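Subject: Re: Shape block sets -- storage and board surface

Margareta Nistor wrote:
> Could the office confirm whether the small blocks may stay out on the
> maple board, or must go back to the Berance tins after each use?

Dear colleagues,

The blocks may remain on the board during working hours. Red and green pieces are to be kept within their clusters -- please do not mix in pieces from other sets. 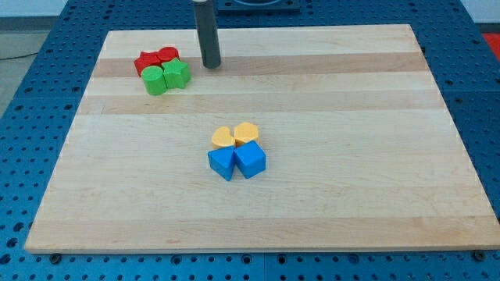

Boards should be wiped with a dry cloth only. Replacement blocks are ordered in packs of 25, and requests should reach Mr. Kneath before the end of May.

Samira Zein
Equipment Office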